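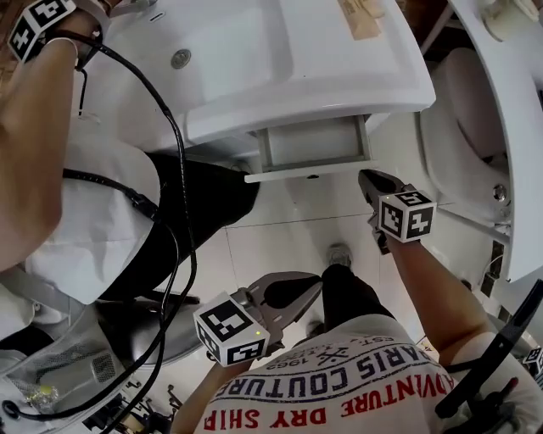
Hand-held grippers with marker cubes at a partly open vanity drawer

Flumudex is an open design for a pair of hand-held robot grippers, meant to be built at home or in a shared workshop. A person holds one gripper in each hand and does ordinary household work with them, such as opening drawers or moving small items on a counter, while cameras and position markers record the motion. The recordings are used to train robot arms fitted with the same fingers. The design was developed at Follwood, a member-run workshop, and the first complete set of files was released on 2020-10-05.

History

Flumudex grew out of an earlier Follwood project to build a tabletop arm from printed parts. The arm worked, but teaching it a task was slow. Members steered it with a game controller, and a single attempt at pulling a drawer could take several minutes. Rosaura Cárdenas proposed taking the gripper off the arm and adding a handle. The first version was a cut-down wrist joint with a bicycle brake lever screwed to it. It was heavy at the front and the lever cable stretched.

The second version replaced the cable with a short linkage inside the housing and moved the weight back toward the palm. This is the version that was released. Later changes have been small, mostly to the shape of the trigger and the screw holes for the camera mount. The name was taken from the label on a parts bin and has no meaning.

Design

Each gripper consists of a housing, a trigger handle, two flexible fingers, a camera mount and a marker cube. The left and right units use the same linkage, but their housings are separate files and the parts should not be mixed. The housing is printed in two halves that close around the linkage. PETG is the recommended material. PLA has been used, but builders have reported that the screw bosses crack after the housing has been opened and closed a few times.

The fingers are cast in rubber in a printed mold and pushed onto tabs at the front of the linkage. Their inner faces are textured to help with smooth objects such as faucet handles and plastic bottles. The texture comes from the mold, and a mold sanded too far will give slick fingers. Most builders cast spares, as the rubber tears first at the base.

The trigger is not motorized. Squeezing it closes the fingers and a spring opens them. A small magnetic sensor on the pivot reports how far the fingers have moved. Builders who do not need a record of finger position can leave the sensor out, and the space for it then stays empty.

Marker cubes

The marker cube is a white box with black square codes on its faces. Software compares the codes seen by a camera with a stored list and works out the position and angle of the tool. A cube is used in place of a flat tag so that at least one code is likely to face the camera as the wrist turns.

Codes may be printed on matte sticker paper or produced with a two-color print. Glossy paper is discouraged. Reflections from ceiling lights and tile can wash out part of a code, and tracking is lost until the cube turns away from the light. The cubes must be bolted down before calibration. A cube that has been knocked or refitted has to be calibrated again, even if it looks straight.

Further cubes can be worn by the operator on a wrist strap. These follow the arm separately from the tool and are optional.

Recording

The companion program, Fjeld, reads the cameras and the trigger sensors and writes them to a single file with a shared clock. It runs on a laptop or a small single-board computer. Cameras are connected by cable in the standard build. A wireless version was tried and dropped after frames from the left and right units drifted apart during long sessions.

The usual arrangement has one camera on each gripper, looking out past the fingers, and another worn on the head. The gripper cameras use wide lenses. Their picture is round with dark corners and strongly curved, and Fjeld stores it without correction. Flattening is left for a later step, where the user can choose how much of the edge to keep.

Cable routing takes up a large part of the manual. Cables should run up the forearm and over the shoulder, with enough slack for the operator to kneel or reach under a counter. A loop left hanging in front of the body tends to catch on drawer handles.

Use in rooms

Although Flumudex can be tested on a workbench, it was intended for kitchens, bathrooms and other rooms with fixed furniture. Drawers and cabinet doors are common first tasks, as they move along a known path and can be reset by hand. Small bathrooms are considered harder. There is little room to step back, and low drawers put the operator's arms between the head camera and the work.

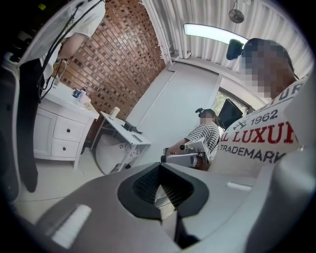 Rosaura Cárdenas, in a note added to the manual in May, wrote that she would no longer judge a build by how well it picks things up on the bench. She asked builders to spend an afternoon with it in a real room first, "with somebody else working next to you and both sets of cables plugged in," and to fix whatever had annoyed them most before printing anything new.

Working with a second operator is covered in a separate chapter. Each pair of grippers must use its own range of codes, or Fjeld may assign one person's tool to the other. The program gives a warning when it finds a repeated code but does not stop recording.

Construction

The manual runs to 58 pages and assumes access to a 3D printer, a soldering iron and a set of small hex keys. No machining is required. Printing is the longest stage. Casting the fingers needs a level surface and an overnight cure, and the molds should be coated with release agent each time.

The most frequent fault in new builds is a stiff trigger, caused by overtightened pivot screws or by stringing left inside the housing. The manual advises assembling the linkage without its spring and checking that it falls open under its own weight. The spring is fitted last.

Variants

Gurkholm is a modified version with a shorter handle and a softer return spring, made for people with small hands. It accepts standard Flumudex fingers and cubes, but its camera mount sits lower, and recordings from the two designs need separate calibration files. Changes to the trigger guard made for Gurkholm were later adopted in the main design.

See also

Fiducial marker
Robot end effector
Learning from demonstration
Hackerspace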